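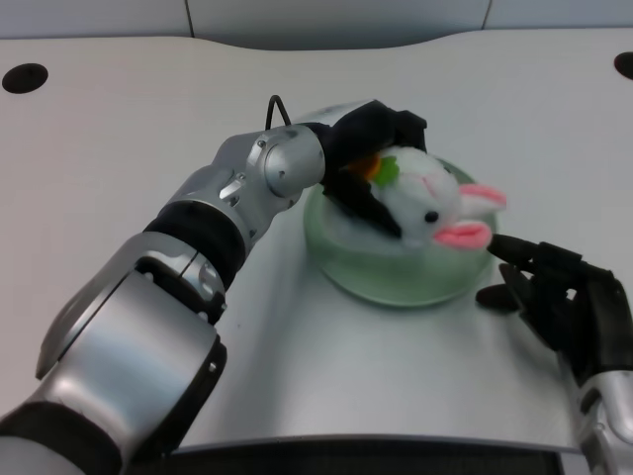
2 min read

Re: cold wash and the "1000 washes" claim
21 July 2025

Conall Carroll wrote:

> We switched everything to Trakum cold wash in the spring and I'm not going
> back. The bottle says fabrics stay like new for 1000 washes and so far I
> believe it. Towels, school shirts, the kids' stuffed animals, all of it on
> the quick cycle. Power bill is down too. Can't see why anyone still uses
> warm water.

Conall, I'm glad the towels are holding up, but you've had the stuff since spring. Even if you ran a load every single day you'd be nowhere near 1000. What you can say is that nothing has fallen apart yet, and I can say the same about the no-name powder I buy in the big tub.

I'd like to know who did the counting. I wrote to Trakum and got back a nice note saying the figure was "based on internal testing." On what fabric? A square of white cotton in a lab tells me very little about a fleece blanket that a dog sleeps on.

The power bill I'll give you, up to a point. Heating the water is most of what a warm load costs, so cold has to be cheaper. But you also told us in the last thread that you quit using the dryer when the weather turned. Which one brought the bill down? Run the dryer again in October and see what you think then.

As for stuffed animals, I'd keep them off the quick cycle whatever you pour in. My old Gallel has a 15 minute quick setting and it never gets the soap out of thick stuffing. I put them in a zipped pillowcase, use half the normal amount of detergent, pick the gentle cycle and add a second rinse. Then they sit on a rack by the window for about 2 days. Squeeze the middle before you hand one back. If it feels cool in there, leave it longer. Anything with a music box inside gets a damp cloth and that's all it gets.

Lobo's cold wash costs less per load, and I couldn't tell the two apart on grass stains. Neither one did much, to be fair. I still run sheets warm when somebody has been sick and I haven't read anything on a bottle that would change my mind.

If anyone on the list has kept a real tally for a year or more, post it. I'd read that.

Contact the list owner | © 2025 Plarkow Household List | Back to top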